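Notebook, grasp controller
Saturday, May 13, 2023
Vidar Backlund

Continued with the slip detection in the Niltard branch. On Friday evening the controller still closed the fingers too late, and I wanted to know if the delay was in the filter or in the message queue.

First I logged the motor currents at 1000 Hz and compared them with what the planner receives. The planner gets them at 200 Hz, that is correct. But the queue length was set to 60, left from the March tests, so when the planner is busy it reads old values. I changed the queue to 5 and now drop everything older. The delay in the log became much shorter.

Second problem: the wrist view. The segmentation from Pravent takes the dark sleeve as part of the object when the hand is bent. I made a fixed mask for the sleeve, but its folds do not stay in the same place, so a fixed mask is not good enough. Kristiansen proposed to render the mask from the joint angles and add a margin. I will try this before we train anything new.

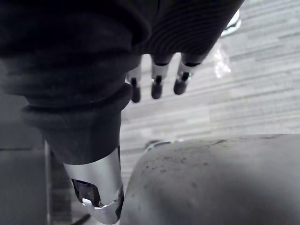

Category: Perception / self-masking

Black fingertips on the grey carpet are easy to separate. The silver part is more difficult, it has strong highlights and the depth is missing there. The grey rounded object is very near to it, and the two get one common label. For now I give the metal its own class in the Harkus config file.

To do: merge the queue change, write the test for old messages, ask Kristiansen for the sleeve margin he used before.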